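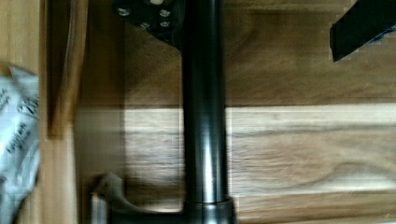
Setting up a worktop arm for tidying jobs: mounting, wrist camera and first recordings

By Peiyu Du
Updated Sun 7 July

These are the steps I used to get the Dandel arm working on a kitchen worktop. The printed parts come from the Prutholm set. I assume you already have the arm powered, with the emergency stop tested and the control software installed on a laptop. If you haven't got that far, do the stop button first and come back.

You will need:
the arm and its base plate
a two-fingered gripper
the wrist camera and its bracket
hex keys and a small crosshead screwdriver
cable ties, the reusable sort
a tape measure
a few light things from the kitchen that you don't mind dropping

1. Choose where the base goes

Put the base at one end of the worktop, on something that can't slide. Clamp or bolt it before you do anything else. Stretch the arm out by hand with the motors off and note how far it gets in each direction. Ours stopped short of the far corner, and moving the base 23 cm along fixed it.

Check the wall side too. The elbow swings out further than the gripper does, and it is the elbow that hits things.

2. Fit the wrist camera

Screw the bracket to the wrist loosely, clip the camera in, then tighten a little at a time, going across from screw to screw. If you do one side up fully first the bracket sits crooked and the picture will be off centre.

Open the live view and close the gripper. Both fingertips should be in shot when they meet. If they aren't, tilt the camera and try again. Plug the cable in before you judge the angle, as the weight of it can pull a loose camera round.

3. Run the cable

Leave a loop at the wrist big enough for a full turn either way. Tie it below the loop and again near the base. Turn the wrist slowly to both ends of its travel and watch the cable the whole time. Ruoxi Tian tied ours too tight on the first go and the plug came out halfway through a turn.

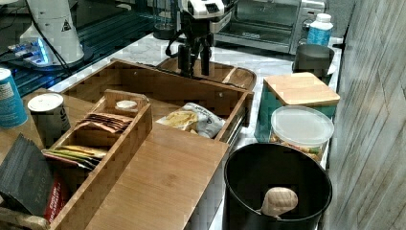
Gripper lowered towards the oval tray, with the cable looped clear at the wrist.

4. Set the safe height

Bring the gripper down over a bare patch of worktop until you can just slide a piece of card under the fingers. Save this as the floor. Then raise the arm until it clears your tallest box or bottle and save that as the travel height. All sideways moves should happen at travel height or above.

The Dillura software stores both values in the same file and it does not warn you if you swap them over. Read them back before you press run.

5. Lay out the worktop

You don't have to clear everything away. I left the usual kitchen things out and only moved glass, knives and anything with an open top that could spill. Toasters and pans can stay if they are cold and unplugged, but keep them out of the path between the pick-up point and the drop point.

Choose one thing to move and one place to put it. A tray or an open box makes a good target. Small packets are harder than they look: they bend, and the fingers push the one underneath along as well.
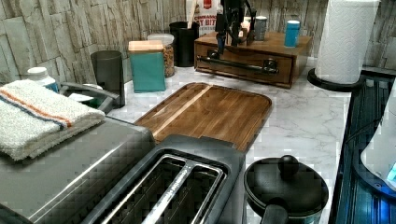
6. Check all the views

Start every camera and look at them side by side on the laptop. You want the pick-up point and the drop point both visible in at least one fixed view for the whole move. Shiny surfaces are the usual trouble. Steel, glossy black and pale stone all throw light back, so try it with the ceiling light on and then off, and keep whichever is better. Don't change it between runs.

Tighten the joints on any camera stand once you are happy, and put tape where its feet go.

7. Record the first runs

Set the speed to the lowest value and keep a hand on the stop button. Do 2 dry runs with the gripper empty. After that, move the object by hand control from start to finish and save the run.
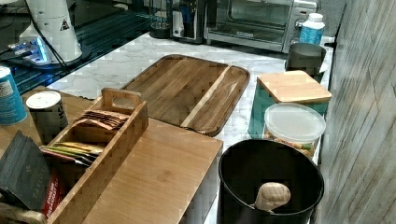

Put everything back in its starting place before the next one. We shift the object a little each time but leave the boxes where they are. Kang, the logging tool we use, splits files at 1,024 frames, so a slow run may come out in several pieces. Join them before you delete anything.

8. Problems we had

Arm stops above the object: the floor height is too high. Redo step 4.

Wrist picture smears when the arm moves: slow the last part of the approach, or add light.

Gripper closes and comes up empty: check that the fingers are level with each other, then try a thicker object.

Camera drops out during a turn: go back to step 3 and give the loop more slack.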